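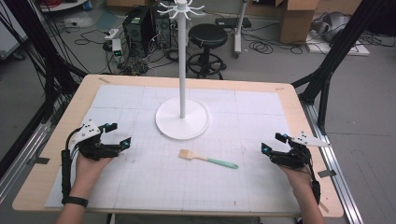
No. 40, page 2

**Mug trees are back, and not just for mugs**

Good news for anyone with a crowded worktop! The kitchen swap shelf at the Durnbridge hall reopens in July, and the thing everybody seems to be asking for is the plain old mug tree. We've had a soft spot for them at this newsletter for years, so we're delighted.

The white one with the curved hooks at the top is a lovely example of the sort. It has a round, flat base and one slim pole, so it takes up hardly any room, and all the hanging happens up high. Mugs are the obvious choice, but a pastry brush will hang happily too if you tie a loop of string to the handle – the mint-green one would look very cheerful up there. Measuring spoons, a tea strainer and small whisks are all worth a try as well.

Readers in Arholm have been sending in their own ideas ever since our spring issue, and the best so far is a tree by the back door for keys and dog leads. We also heard from a household that keeps one in the bathroom for flannels, and another that dries bunches of thyme on theirs. Brilliant! 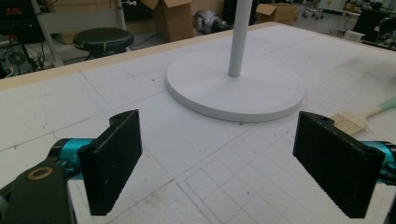
## Before you bring one in

Please give the base a good wipe, underneath as well, and check that the pole stands straight. If it screws in, nip it up by hand. Hang your heaviest mugs on opposite sides and see whether it stays put. A wobbly tree can often be cured with a felt disc stuck under the rim.

Brushes are welcome too, as long as the bristles are clean and firmly fixed. Wash them in warm soapy water, shake them out and leave them flat to dry.

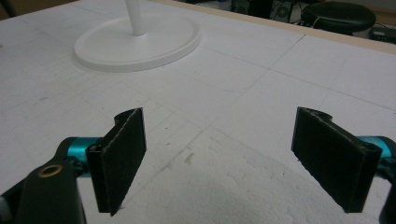 The shelf had 1076 items pass through it last year and 1340 the year before, so there's plenty of catching up to do, and we'd love to see it full again. Demirtaş, the bakery on the corner, has kindly offered to take in drop-offs from 2 in the afternoon, and Bava will have a box by the till for smaller bits such as brushes, cutters and spoons. Labels are in the tin on the hall windowsill – one per item, please, with a note of anything that's missing.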